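Tirow brings out a closed-back headphone for home studios

Kilcombe – Audio maker Tirow has added a wired, closed-back headphone to its range. The Hong is meant for people who record and mix at home and need to hear what they are doing without the sound spilling into a microphone a short distance away. It goes on sale in February.

The Hong takes over from the company's first studio headphone, the Besov, which stays in the catalogue as an open-back model for listening and mixing. The two share a headband and a yoke, so owners of the older headphone can fit the new headband cushion to it. The ear cups, the drivers and the cable are new.

Nisreen Sayegh, who led the acoustic work, said most of the time had gone into the bass. Closed headphones tend to build up low notes inside the cup, and a small change in how the pad sits against the head can make the same recording sound thin to one listener and heavy to the next. The Hong has a small vent at the back of each cup and a second chamber behind the driver, which together are meant to keep the level steady if the seal is not perfect.

"Plenty of people wear glasses when they work," she said. "We tuned it with glasses on and with glasses off, and we accepted a bit less bass than we could have had so that the two were closer together."

The upper range has been left slightly softer than on the Besov. Singers who tried early samples found the older tuning tiring during long takes, particularly with a lot of their own voice in the mix. Anyone used to the Besov will notice the difference on cymbals and on the letter s. Tirow is publishing a response chart for both models on the product pages so that buyers can compare them before ordering.

The ear pads are covered in a woven fabric on the side that touches the head and a smooth synthetic leather round the outside. They twist off without tools. The cable plugs into the left cup, locks with a quarter turn and comes in two lengths, both of which are in the box. The longer one is straight and the shorter one is coiled at the plug end. A screw-on adapter for the larger headphone socket is supplied as well.

Tirow has kept the impedance low enough for the Hong to be driven by a laptop or a basic audio interface. It will play louder from a proper headphone amplifier, but the company says it does not need one. There is no wireless version and none is planned. Kyung-hwa Ok, the product manager, said the delay that comes with a wireless link is a nuisance when recording, and that adding a battery would have made the headphone heavier and harder to repair.

Repair was one of the main points in the brief for the new model. The cups are held together with ordinary cross-head screws and there is no glue between the driver plate and the housing. Pads, cushion, cables, yokes and drivers will all be sold separately, and a printed sheet showing how to change each of them is packed with the headphone. Drivers are sold in matched pairs. Replacing one side alone is possible, but Tirow advises against it on an older set, as the two sides may no longer be level with each other.

The guarantee lasts 3 years and covers the drivers, the headband and the yokes. Pads and cables count as wearing parts and are left out of it, though a cable that fails at the plug in the first few months will be exchanged. Opening the cups to fit an official part does not affect the guarantee. 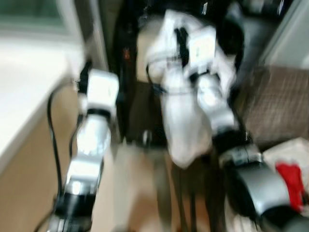

Tirow Headphones – Product News

A first run of 100 pairs went to recording studios, music colleges and a small number of home users, who kept them for the autumn and sent in written comments. Two things were changed as a result. The clamping force was reduced, mainly after complaints from people with larger heads, and the left and right markings were moved from the outside of the yoke to the inside of the headband, where they are printed in bigger letters. A raised dot on the left yoke lets the wearer tell the sides apart in a dark room.

Some requests were turned down. Several testers asked for a folding hinge, which Ms Ok said would have added a weak point. "The Besov doesn't fold either, and the headbands that come back to us are hardly ever broken," she said. "With a hinge I don't think we could say that." The cups do turn flat, and the headphone fits into a soft drawstring bag that comes with it. A hard case will be sold as an extra later in the year.

Others wanted a volume control on the cable. That was tried on a sample and dropped, as the control could be knocked during a take and gave a slight imbalance between left and right at low settings.

The Hong will be sold in dark grey only. It will be available from Tirow's own shop and from music dealers who already stock the Besov, and dealers can place orders from the start of the month. Spare parts will be listed on the same day as the headphone. Customers who bought a Besov and would like the new cushion can order it by itself – it is the same part for both models, and the old fixing clips can be used again.

The Besov continues unchanged apart from its packaging, which moves to the same plain cardboard box as the Hong. Its removable cable is not compatible with the new locking socket, and Tirow will go on making it for as long as the older headphone is on sale.

Dealers and reviewers who would like a pair on loan should write to the press desk in Kilcombe, giving a delivery address and the dates they have in mind. Loan sets are sent out with both cables and a fresh set of pads, and can be kept for 2 weeks. Questions on the measurements will be passed on to Ms Sayegh's team.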